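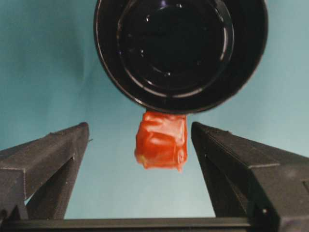 Judit Tóth writes: I bought the Tully in June for the guest room and it has not spent a single night in there. It lives on my side of the bed now, and my husband has his eye on it, so please tell me the gray is coming back.

Well, Judit, the gray is back, and so are the oatmeal and the dark green, which sold out on us much faster than we were ready for!

Tully Wool Blanket
by Gendau

We started making the Tully when our old supplier stopped weaving the one blanket everybody kept asking us for. It took us a good long while (and several blankets that came out stiff as a board) before we had one we wanted on our own beds. It's a plain weave in pure wool, brushed on both sides so it feels soft against your arms, with a stitched edge all the way around and no fringe to catch on the dog's toenails. It has some weight to it, enough that it stays put when you roll over, but you can still sleep under it in spring with the window open.

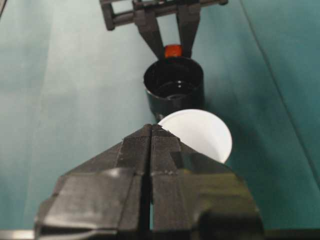 People often ask which size to get, and our usual answer is the bigger one. The throw is lovely for a couch or a reading chair, and it folds small enough to leave in the car for ball games. The full size hangs nicely over both sides of a double bed. If you share a bed with somebody who pulls, and you know who you are, go for the large and save yourselves the argument.

Sizes and colors
Throw, full, large
Gray, oatmeal, dark green
Every Tully comes folded in a cotton bag that you can use for summer storage

Washing and care
Wool needs a lot less washing than you'd think. Most of the time a good shake and an afternoon on the line will do it. When it does need a wash, use cold water, the wool cycle, and a small amount of wool soap. Please don't put it in the dryer, even on low, even if you're in a hurry. Lay it flat on a rack or over a couple of towels and give it 24 hours before you fold it.

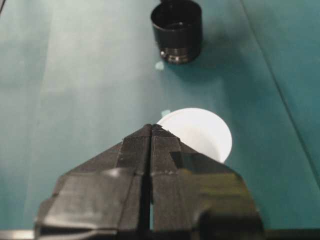 Little balls of fuzz are normal in the first few weeks, especially where your hands and feet rub. They come from loose fibers left over from the brushing, and they'll slow down after a while. A wool comb takes them off nicely. Go gently and always in one direction, and don't pull at them with your fingers, tempting as it is with a movie on.

Shipping and returns
Orders leave us within 4 working days. You have 20 days to send a blanket back if the color isn't right for your room, and we'll pay the postage on your first exchange. Do keep the cotton bag, as we need that back too. Repairs to the stitched edge are free for 5 years; just write to us with your order number and we'll send you a label.

What customers say

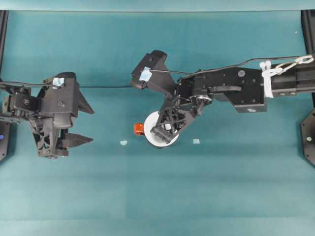

Chutima Mahawong: Warm without making me sweat, and that's rare for me. The oatmeal is a bit yellower than I expected, though it grew on me. I'd love a baby size if you ever make one.

Gendau replies: Thank you, Chutima! A crib size is on the loom for testing, and we'll put it up on this page once we're happy with the edge.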